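4. Hand-guided recording of garment tasks

This section applies to operators assigned to the Sarnari folding line who record handling motions with the hand-held grippers. The recordings are used to prepare the Fumisora mobile units for garment work. Operators remain responsible for finished folding until the line supervisor signs the changeover sheet (Section 7).

4.1 Before the session

1. Read the task card. One card covers one garment type and one motion.
2. Spread the cover sheet over the work surface. Small wrinkles are acceptable.
3. Lay one garment on the sheet, unfolded. Do not smooth it by hand. The units have to work from garments in the state in which they arrive.
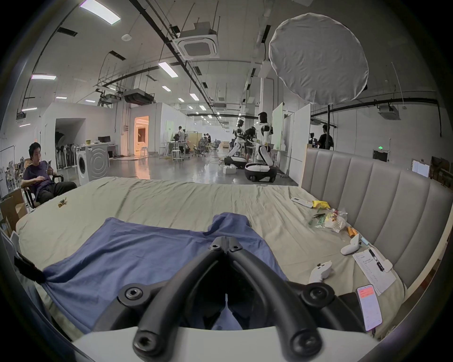
4. Move the jaws over the garment and hold still for 2 seconds before the first grasp.

Note: Items at the rim of the sheet may stay where they are if they do not touch the garment. Do not move them once recording has started.

4.2 Grasping and lifting

1. Close the jaws on a single layer where the card says "edge" and on the full bunch where it says "gather".
2. Lift straight up. Keep the wrist level.
3. If the fabric slides over the top of the gripper or hangs between the arms, finish the motion at normal speed and mark the take "R" on the log. Do not shake the fabric free.

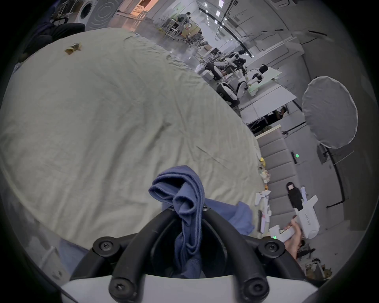 Takes marked "R" are kept. Gaëtan Gautier, who maintains the Bouvier task library, reviews them at the end of each shift and decides which go forward. Operators are not scored on the number of "R" takes, and the log is not used for performance reviews.

CAUTION: Keep fingers clear of the jaws while a second operator is working on the same sheet. Agree on who moves first.

4.3 Two-handed tasks

Two-handed tasks may be recorded on a table or on the floor. For floor work, spread the sheet flat and route cables clear of the operator's knees.

1. Check the side label on each gripper. The left-hand unit is marked 左手. Swapped units make the whole take unusable.
2. Grasp with the left unit first, then bring the right unit toward the free edge.
3. Keep both units in front of the body - not crossed - for the full take.

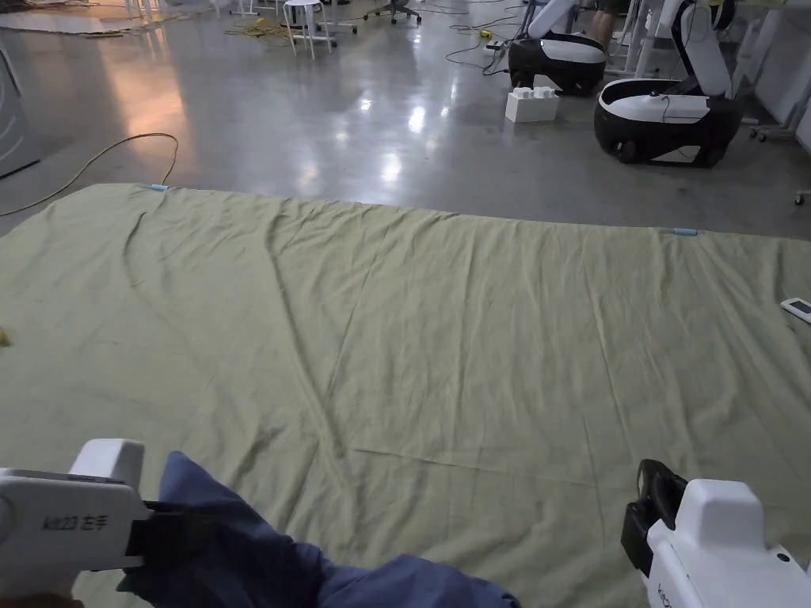

Floor work is limited to 3 takes in a row, followed by a change of position. This limit was added in July at the request of the folding staff and is not optional. Supervisors must plan shifts around it, including when a batch is behind schedule.

4.4 Hem lifts

1. Locate the hem and place one fingertip on each side of it.
2. Close until the fingertips meet with a narrow strip of hem between them.
3. Raise the hem until a vertical fold forms. Leave the rest of the shirt on the surface.
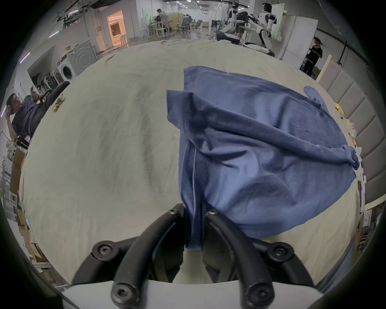 4. Lower the hem, open the jaws and withdraw toward the body.

4.5 Changes to duties

The Plastel shirt set is complete at 156 accepted takes. Once a set is complete, the operator's duties change as follows:

- Repeat folding of that garment type moves to the mobile units after changeover.
- Inspection, sorting and rework stay with the operator.
- Recording time counts as regular working time and is entered under the operator's usual job code.

Questions about reassignment go to Didier Lecomte, not to the recording team.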